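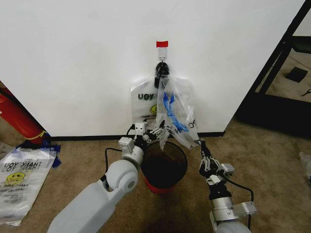 Front bag off square, small round bin directly below the hook.

Drudenside Forums > Fixtures and Storage > Small spaces
Thread: Adhesive hook for carrier bags used as bin liners

plumbline_k
Posted Saturday, September 4, 2021

Looking for comments on a wall hook arrangement for T-shirt style carrier bags. We reuse them as liners for a small round bin. Until April they lived in a drawer, where they took up more room than the cutlery.

Present set-up: one adhesive hook on a painted wall, bags hung from it by the handles, bin on the carpet underneath. I wanted the liner store and the bin in the same place so that a change can be done without walking anywhere. The bags are thin and the load is small. The hook is a Henthorpe, the small one, rated on the packet at 300 g.

Two questions.
1. Is adhesive adequate, or should I drill?
2. Is there a way to take the front bag without dragging the one behind it off as well?

gritstone
Adequate. I would not drill for carrier bags. The packet rating assumes a straight downward load on a clean surface, and your dead load is well inside it. What you need to think about is the direction of pull. Someone taking a bag pulls it towards themselves and down, and that puts the top edge of the pad in peel. Peel is the worst case for any of these pads.

What paint is on the wall?

plumbline_k
Matt emulsion, two coats over old plaster. Wiped with a damp cloth and left overnight before fixing.

gritstone
Then the paint is the weak layer. If it fails, expect the hook to come away with a disc of emulsion on the back of it. Wash with sugar soap next time, let it dry fully, press the pad for a minute, and hang no load for a day. Chalky matt is poor stuff to stick anything to.

ormerod_joinery
I disagree with "adequate". I have removed a great many of these from rental flats and the landlord always ends up filling the wall. One screw and one plug leaves a smaller repair than a pad that takes the skim off. If you rent, use neither and buy a freestanding holder. The Bollier one takes up 18 cm of floor and grips the bags at both handles.

plumbline_k
I have had the Bollier. It fell over on carpet whenever a bag was pulled from the front. It may be fine on a hard floor.
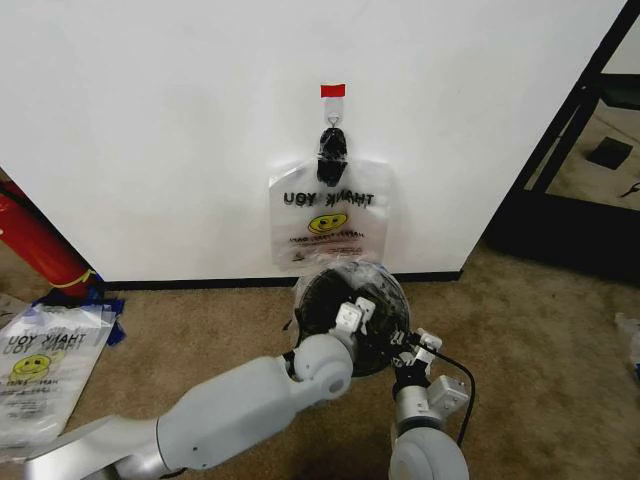

Smiley bag on the hook, over the bin position. Unhung stock flat on the floor to the left.

ormerod_joinery
Fair point about the carpet. You could weight the base, but by then you have spent more than the bags will ever be worth.

On the stock: leave it flat. I see people fold carrier bags into triangles, which looks tidy and means every bag has to be unpicked with a fingernail before use. A flat stack keeps its shape and the handles stay lined up.

tessellate
Agree about flat. Disagree about keeping it on the floor. Thin film on carpet picks up static and fluff, and the stack slides the first time anyone steps near it. A shallow tray or a box lid would hold it.

How many are you hanging at once? I have tried a full bundle on one hook and the handles pack so tightly that the back ones cannot be opened. Two or three is the useful limit in my experience. Past that you are fighting friction between the layers.

plumbline_k
Normally one or two. The rest stay in the stack. I take the point about the tray.

Further information, as it may matter for the peel question. I weighed a full liner after a typical week and got 645 g. That is more than double the rating, so filled bags are tied off and go straight out. They never go back on the hook.

gritstone
Good. Put that rule on the wall if you share the house.

For your second question, stagger the handles. Hang the rear bag first with both handles right at the root of the hook, then the front bag further out. Lift the front one clear by its handles before you open it. If you pull at the bottom corners while it is still hanging, the film stretches, and you have lost the bag as a liner if it had anything wet to hold.

tessellate
I open mine on the hook and have done for years. One hand on each side of the mouth, a shake, then off. It depends on the film. The crackly sort will take it, the soft sort will not.

gritstone
It depends on the film and on the hook. We are discussing a 300 g pad on chalky emulsion.

plumbline_k
Noted, both. I will try lifting first.

Height: I went by eye and it is too low for a bag at full length with the bin beneath it. The hem ends up at or inside the rim. I can move the hook up or the bin to one side. Moving the hook means a new pad, and I have one spare. There is a strip of red tape on the wall just above the present position, so any new height can be measured from that. 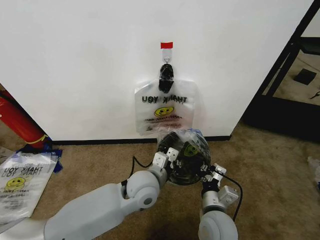 Shota Hoshino
Move the bin. The hook is already bonded, and every relocation on that paint is another chance to lift it. You need 40 mm between the hem and the rim if the bags are to hang free, and sideways you can have that for nothing.

I would also question the carpet as a place for a bin with no lid. A square of vinyl under it saves cleaning the pile.

ormerod_joinery
Seconded on the vinyl. Still say screw it.

plumbline_k
Bin will go to the right of the hook and the stack into a tray on the left. Is the Takagi tray deep enough for a stack of these, or is that the one with the sloping front?

tessellate
Sloping front. The bags slide out of it. Get the square one.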